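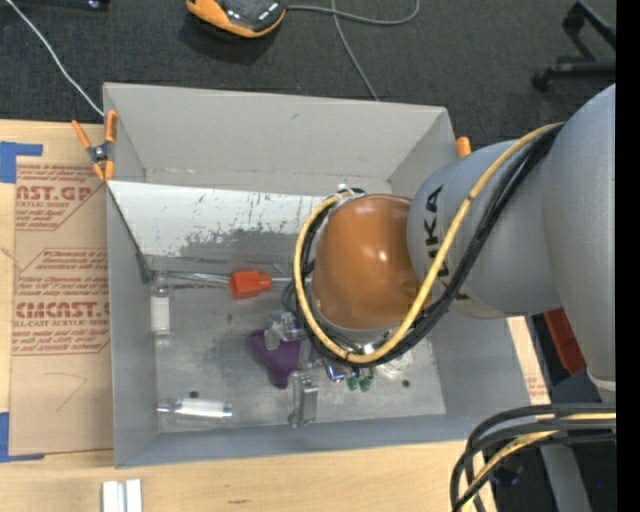 Figure 2. Bin-picking cell at the Jerport site, viewed from the fixed camera. The bin is held by spring clamps, and the arm's cables follow the outside of the last joints.

3.2 Cell preparation and conduct of trials

Comparison between sites is possible only if the cell is prepared in the same way each time. The Didadholm protocol therefore sets out what must be fixed, what may vary and what must be written down. Both participating sites, Grolemcombe and Jerport, adopted it in April, before the first recorded trial.

The bin must be clamped before the arm is powered. Its position is marked on the table with tape, and the marks are checked at the start of each session. A bin that has moved by more than 20 mm is returned to its marks and the camera calibration is repeated. Wear on the inner surfaces is permitted. Scratches and reflective patches affect detection, and sites are asked to record them – not to repair or repaint them during a series.

Cables routed along the outside of the arm require separate attention. The operator moves each joint slowly through its working range and confirms that no loop is pulled tight or can catch on the wall of the bin. Fastenings are inspected after every 200 picks. If a fastening has slipped, the series is stopped and the picks made since the last inspection are marked as provisional.

Objects are chosen to include clear, shiny and irregular items, as these account for most disputed results. The operator pours them into the bin from a container and does not adjust them by hand. No person may reach over the bin wall while the arm is enabled, including to free a trapped object. Such cases are logged as failures.

Of the 968 picks attempted at the two sites, 448 were made at Jerport. Both sites used the Sutanto log sheet, which separates failures of detection, grasp and release. Entries were made at the time of the event, and later corrections were initialed by the operator – the original entry was left legible in every case.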